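Clostwood Cup

The Clostwood Cup is an annual invitational tournament in women's association football, contested by four club sides over two days in June. It was founded by Benvinda Frade, a former league registrar, and is played at Nomau Park, a ground with a capacity of 1,000. 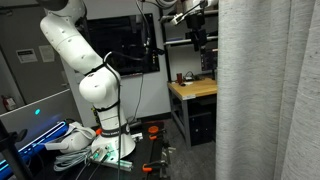
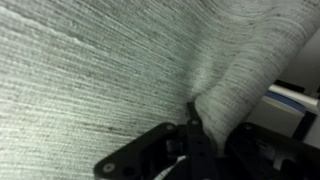
A robot arm on its base (first picture); pale ribbed fabric at close range (second picture).

Format
Two semifinals are followed by a third-place match and a final. Each match lasts 90 minutes. Level scores go directly to penalty kicks.

2018 edition
The opening semifinal, on June 15, 2018, drew 558 spectators; the final drew 744. Drivesov beat Fonseca 2–1.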